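February, Lightfoot cell, 9:30

Left arm jaw was slow to close again. Costel Chiriac checked cable tension on both wrists and took up slack on the left one, then re-homed. Jaw offset is now under 3 counts. Wiped down the shafts, swapped the Tatileo light back to the 600 setting - the lower one left the incision too dim for the fixed camera.

Instrument log says 6 uses left on the right tool. Order from Matari before it hits zero. Next cable check in 30 runs.

Suture pad work after re-homing:
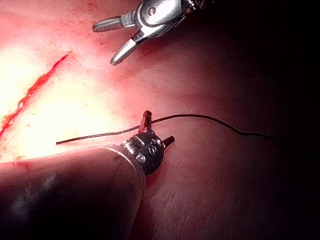
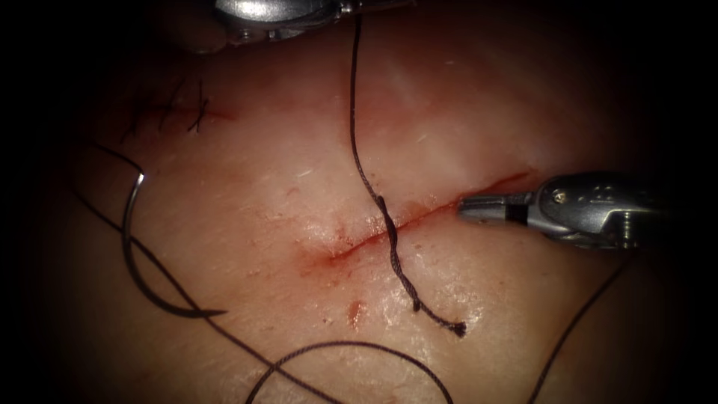
Both views: two instruments over the pad, incision and dark thread.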